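Jorklow étend son service de réemploi du mobilier de bureau à trois nouvelles villes

Communiqué de presse – Novembre

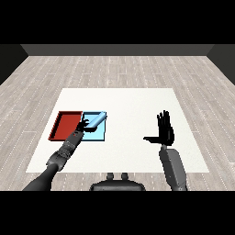 Pour Pei-shan Ng, la question du mobilier arrive toujours trop tard dans un déménagement : on signe le bail, on câble les locaux, et l'on découvre la dernière semaine que les anciens bureaux n'ont pas de destination. Elle souhaite que l'inventaire soit fait avant le préavis, même de façon sommaire.

Jorklow, entreprise de collecte et de remise en état de mobilier professionnel, annonce l'ouverture de son service à Nantes, Angers et Rennes. Jusqu'ici, la société intervenait uniquement au Mans et dans les communes voisines, depuis son atelier de la zone de Brekine.

Le service s'adresse aux entreprises, aux associations et aux collectivités qui quittent des locaux ou réduisent leur surface. Un technicien se rend sur place, dresse la liste des meubles et remet une proposition écrite sous 6 jours ouvrés. Les pièces retenues sont démontées, transportées à l'atelier, nettoyées et réparées si nécessaire, puis remises en vente ou cédées à des structures partenaires. Le reste part vers une filière de recyclage, avec un bordereau de suivi remis au client.

Depuis le début de l'année, Jorklow a mené 123 chantiers de reprise. Les bureaux droits, les tables de réunion et les caissons forment l'essentiel des volumes. Les fauteuils demandent davantage de travail : vérins, roulettes et accoudoirs sont contrôlés un par un, et l'atelier conserve un stock de pièces prélevées sur les modèles irréparables.

« Un plateau rayé se reprend dans la plupart des cas. Ce qui nous arrête, ce sont les piétements tordus et les fixations arrachées », explique Wen-hsiung Chou, responsable de l'atelier.

L'extension s'appuie sur un accord avec le transporteur Ferkalix, qui assurera les tournées entre les trois villes et Le Mans. Les enlèvements auront lieu le jeudi, à partir de 7 h 30. Pour les sites en étage sans monte-charge, une visite préalable est obligatoire et les conditions d'accès sont précisées au devis.

L'équipe compte désormais 40 salariés, dont 13 recrutés pour accompagner cette ouverture. Les nouveaux postes concernent le démontage, la menuiserie et la relation avec les clients. Shu-fen Chien prend la direction du service pour les trois villes.

Les meubles remis en état sont présentés dans le magasin attenant à l'atelier et dans le catalogue en ligne. Ils sont garantis un an. Les établissements scolaires et les associations bénéficient d'un tarif réduit sur présentation d'un justificatif. Les commandes peuvent être retirées sur place ou livrées dans les quatre départements desservis, hors pose.

Les demandes de visite pour Nantes, Angers et Rennes sont ouvertes dès maintenant par le formulaire du site de Jorklow, rubrique « Reprise ».

Contact presse : Chun-yin Tse, service communication, Jorklow, zone de Brekine, Le Mans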